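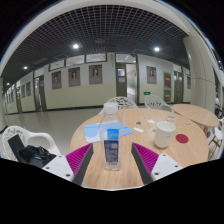
Siiri Rätsep would like the coasters to stay, please, and she told me so before I'd even put my bag down. They're staying! The break room at Rirnmont Library reopened Oct 14, 2022, after being shut since August, and I went over to see what we got for our money (around 3,000 dollars, paint included).

3 min read

Round tables in light wood, white chairs, and a red coaster so your water bottle doesn't leave a ring. I like it a lot. The old tables were long and wobbly and I once lost a whole bowl of soup to one.

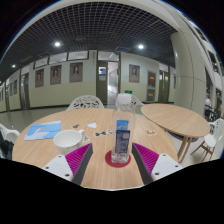

The sticker swap is moving in too, so bring your doubles and spread them out, just pick up your scraps when you go. Xóchitl Montes has the sign-up sheet and she's already got 95 names on it, which is a lot of people for one room. Mugs go back on the shelf by the sink. Bottles are fine anywhere.

The door code hasn't changed. Parking on the Nendis Street side is still a mess, and I'll write about that next time.

Search this site Enter keywords Go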